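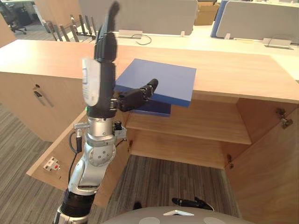
Print | E-mail

Notebook, March. Texier wrist view kit, evaluation unit, second session

Same setup as last session: Texier kit on both wrists, recording through Sonari, head camera unchanged. Work area is the open cabinet at the end of the desks, carpet floor. Boards on the cabinet top, one task at a time. The question for this session is whether the wrist view adds enough over the head view to justify the price. Proston quote is still open as the alternative.

Started 9:40. Firmware on the kit is what it shipped with. Tanner Nguyen ran the operator station, I logged.

Mounting. Bracket went on without rework. The two clamp screws on the right side are reachable with the short key only when the wrist is rolled out; with the wrist at home the elbow cap is in the way of the handle. Texier's sheet shows the arm fully extended for this step and does not say so in words. Add to our own sheet. Cable needs more slack than the drawing gives. I let it loop outside the arm and it cleared the elbow through the full range at slow speed. Not tested at normal speed.

Board handling. 40 attempts logged, both arms, operator free to pick the approach. Task is to get the thumb onto the top board near the front edge and bring the edge over the lip so the hand can get under. Head view alone: the operator can see the board tilt but has to guess at contact, the back of the hand covers too much. With the wrist view up as a second window, Tanner stopped overpressing after the first few. Completion in the Sonari log is 92 percent. I do not have a matching number for head view only, the earlier runs used a different board stack and should not be compared. Need to run the baseline properly before anything goes in the report.

The failures fall into two groups. Most were the lower board sticking to the upper one and coming along. Nothing to do with the camera. The rest were at the cabinet opening, with the hand between board and shelf, where the wrist image went dark and auto exposure took too long to come back. Manual exposure fixes it at the cost of blowing out the desk side. The menu for it is four levels down and resets on power cycle. Asked Texier whether it can be saved.

Latency. Sonari reports the wrist streams 2 frames behind the head stream, steady. Acceptable for this work. Would not want it worse.

Framing. This is the main complaint. Our housing takes up a large share of the wrist image. Spec sheet gives a field of view that is correct on paper, but in our mount position the top of the picture is hardware. Fingertips come in low and close, soft focus on the near parts. Usable floor area in view is small, and an object has to be nearly at the fingers before the view is worth having. An offset bracket would help. Texier lists one for other arms and none for ours.

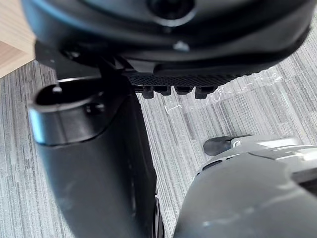
Wrist view near the floor. Housing and knurled pad across the upper part, gray gripper shell lower right, clear film on the carpet.

Clear film is a weak spot, as expected. It shows up well enough where it creases and catches the light, and the flat parts more or less disappear into the carpet stripes. Tanner could find the bright folds and place the fingertip by those. Depth from the stereo pair was useless on it, holes everywhere. Not a fair mark against Texier, I have not seen a unit at this price that does better. Note it and move on.

Compression setting matters more than I thought. On the default the carpet pattern turns to mush during motion and eats the bit rate, and the edges of the hand go with it. Raised it one step, storage per session goes up, picture is much better. Keep it there for all further runs.

Heat: housing of the kit 7 degrees over ambient after the long block. Fine.

Software. Sonari picked up both streams on first connect. Left and right were swapped in the labels, corrected in the config by hand. Time stamps line up with the joint log. The Sirnura driver on the hand side complained once about a missed heartbeat at 11:15, cleared on restart, did not come back. Saved the log. Probably the USB hub but I have not shown that.

Against the Proston quote: Proston has the narrower body and the better menu, costs more, and wants its own recorder. We are not giving up Sonari for it. If Texier can supply an offset bracket for this wrist I would buy. Without it I would wait.

To do
- baseline, head view only, same board stack
- repeat cabinet opening runs with exposure locked
- normal speed cable check, both arms
- ask Texier: saved exposure, offset bracket, lead time
- swap the hub, watch the Sirnura heartbeat
- spacers between the boards?

Stopped 12:20. Kit left mounted, arms parked.

Print | E-mail

Contact | Copyright, all rights reserved | Back to top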